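Wonimbridge Home & Office Board > Furniture > Chairs

Sled base chairs on glossy tile — am I asking for trouble?

multholm_mike
Posts: 174
We moved the office into a new unit in December and the floor is that shiny light gray tile made to look like marble. Very grand. You feel you should be signing a treaty on it. The chairs are black mesh with a padded seat and chrome sled legs, and every time one gets tucked under the table it makes a noise like a goose being audited. Felt pads? Rubber? A rug?

drawerpull
Posts: 1000
Felt. Clip-on ones made for sled bases, never the stick-on dots. Stick-on dots migrate. I found one of mine in a shoe.

hinds_and_sons
Posts: 323
Disagree. Felt picks up grit and then you're sanding your floor every time you sit down. Clear rubber sleeves, done.

drawerpull
My felt has been on since spring and the floor is fine. Do you sweep, Hinds?

hinds_and_sons
I have a business to run.

multholm_mike
Before this becomes a custody battle, the setup is a chair tucked under the edge, square table, white marble-pattern top on dark legs. Marble on marble. My wife says it looks like a bank that serves lunch.

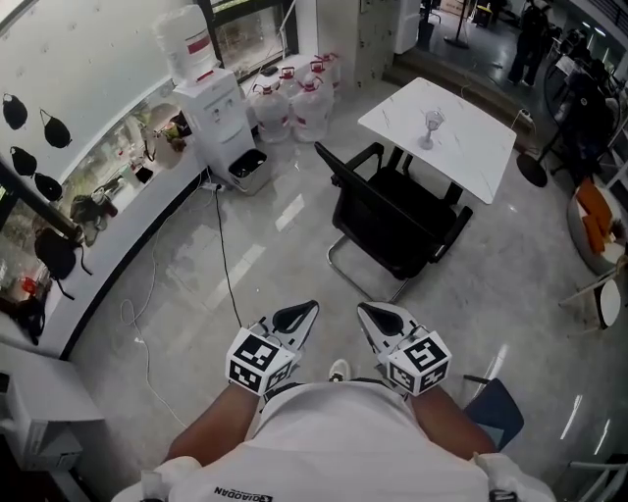
The other thing I can't settle is the cables. The power strip ended up by the water dispenser and everything runs across the floor from there, so whichever way a chair slides it's going to meet one eventually.

gilles_marty
Forget the feet. Power strip next to a water dispenser is your thread. Move it, or at least get it up off the floor.

multholm_mike
It's the only outlet on that wall, Gilles.

gilles_marty
Then the dispenser moves. It's a bottle on a stand, it has no roots.

nultilura
Agree with Gilles on the strip, with Hinds on the rubber, and with no one on the rug. A rug under a sled base just bunches up. Get a flat cable cover for whatever still has to cross the floor. Also, who's drinking wine at the office?

multholm_mike
The glass is for morale. It's empty, so you can guess how morale is.

drawerpull
3000 views on this thread and still not one good word for felt.

hinds_and_sons
Mike, measure the tube before you order sleeves. I bought a size too big and they walked off on their own.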